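# Chapter 6: Dividing Land for Housing

Before a house can be sold, the ground beneath it has to exist as a separate piece of property. A farm, a former orchard, or a stretch of open range is usually held under a single legal description. It may be bought or sold as a whole, but its owner cannot hand over one corner of it to a family and another corner to a school district until the land has been lawfully divided. The process of making that division is called subdivision, and the drawing that records it is called a plat.

This chapter follows a tract of land from the first survey to the recording of the final plat. It deals mainly with residential land, although many of the same steps apply to shops, offices, and warehouses. Zoning was treated in the previous chapter and is mentioned only where it affects the size or shape of lots.

After completing the chapter, the student should be able to:

- read the main parts of a recorded plat, including the legend, the bearings, and the dedication
- tell a preliminary plat from a final plat
- explain how streets and parks pass from a developer to a local government
- identify the common kinds of easement and describe their effect on a lot owner
- state when a replat is needed

## Opening Case: The Ziltirstead Tract

The Ziltirstead tract was laid out on former grazing land at the edge of a growing town. The approved master plan called for 2,856 residential lots, to be opened in stages over a number of years. The developer, Lorholm, owned all of the land but did not plan to build on all of it. Some parcels were to be sold to other builders, one was set aside for an elementary school, and a wide strip along a seasonal creek was to remain open.

Lorholm asked the town to approve the whole layout in a single final plat. The planning office refused. It pointed out that the water main serving the north side of the tract had not been designed, and that no one could say where the lines would run. Approval of every lot at once would have left the town with streets on paper and no firm promise that they would be built. The two sides settled on a preliminary plat for the entire tract, followed by a final plat for each stage as its roads and utilities were ready.

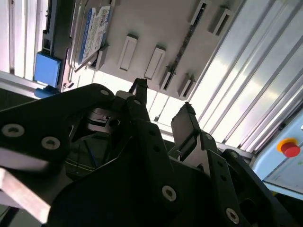
*Figure 6.1. Black gripper plates fitted with silver socket-head screws.*

The agreement held through the early stages. Trouble came with the section known as Niven, on the slope above the creek. The preliminary plat showed a row of narrow lots backing onto the open strip. When the surveyors set the corners for the final plat, they found that a drainage easement granted by an earlier owner crossed the rear of several of these lots. The easement had been properly recorded, but it was described by reference to a fence that had since been removed, and it had been left off the preliminary drawing.

A lot burdened by a drainage easement can still be sold. Its owner, however, may not build over the easement or change the grade in a way that blocks the flow of water. On the narrow Niven lots, the remaining ground was too small for the houses that had been planned. Lorholm had already accepted deposits from buyers who expected to choose from those plans.

Students should keep this case in mind while reading the sections on title research and replatting. The questions at the end of the chapter return to it.

## 6.1 Why Land Is Divided by Public Record

In early sales, land was often described in a deed by landmarks and distances alone. Such a description might begin at a large oak, run along a stone wall, and end at the bank of a stream. These deeds worked well enough when parcels were large and neighbors knew one another. They worked poorly when a single field was to be cut into house lots, for a small error in one description could be carried into every deed that followed.

The recorded plat solved much of this problem. Once a plat is on file, a deed can refer to a lot and block by number, and the reader can turn to the drawing for the exact lines. A buyer, a lender, and a tax assessor all look at the same sheet. If the plat contains an error, it can be corrected in one place.

Public record also serves the local government. The review of a plat is the point at which a town can ask whether fire trucks will be able to turn around, whether storm water has somewhere to go, and whether the new streets will meet the old ones. After lots have been sold to many owners, changes of this kind become slow and costly.

### Terms Used in This Section

**Tract.** An area of land held under one description, before it is divided.

**Lot.** A parcel shown on a recorded plat and meant for separate ownership.

**Block.** A group of lots bounded by streets, open land, or the edge of the plat.

**Outlot.** A parcel on a plat that is not meant for building in its present form. Outlots are often used for drainage basins, entry signs, or later stages of development.

**Dedication.** The offer of land, or of a right in land, to the public. A dedication shown on a plat has no effect on the duty to maintain a street until the local government accepts it.
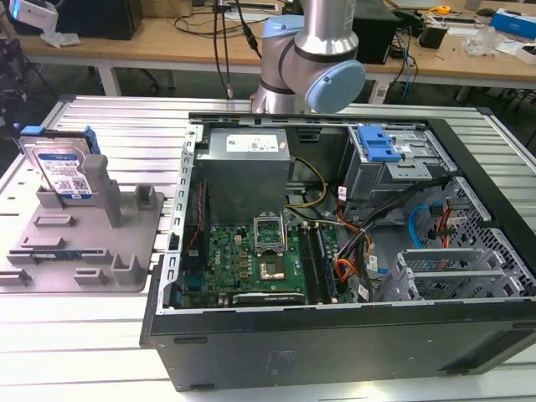
*Figure 6.2. An open desktop computer tower lying on its side below a robotic arm.*

## 6.2 The Preliminary Plat

The preliminary plat is a proposal. It shows the general arrangement of streets, lots, and open land, together with the slope of the ground and the location of existing utilities. It is prepared in enough detail for public review, but its measurements are not final and lots may not be sold by reference to it.

Local rules set out what the drawing must contain. In the town of Tretska, for instance, any part of a lot lying within a flood zone must be shaded, and every residential lot must keep at least 2,000 square feet of ground free of easements. A rule of this second kind would have brought the difficulty at Niven to light at an early stage – provided that the easement itself had been found.

Approval of a preliminary plat is commonly given with conditions. The developer may be told to widen a street, add a second entrance, or move a row of lots away from a steep bank. These conditions should be read with care, as they bind the final plat even when they do not appear on the face of the drawing. Approval also lapses if no final plat is filed within the period set by local law, and a developer who lets the period run out must normally begin the review again under whatever rules are then in force.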